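Storum memorial book kit, by Tovberg

My aunt's funeral was on a Monday in September and I bought this the week before, so guests could write something down as they came in. I'm so glad I did! It comes with a guest book, 246 loose message cards and two pens that never once skipped (my uncle presses hard, too).

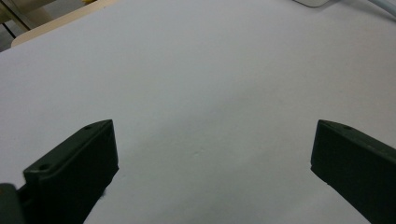
A plain, pale surface gives you room to lay things out.

We had cards from the service and a few more by post afterwards, and they all slid into the pockets without a fight. The ribbon is a bit thin, so it loses a mark, but I'd buy it again tomorrow. 9 out of 10.

Rizwan Miah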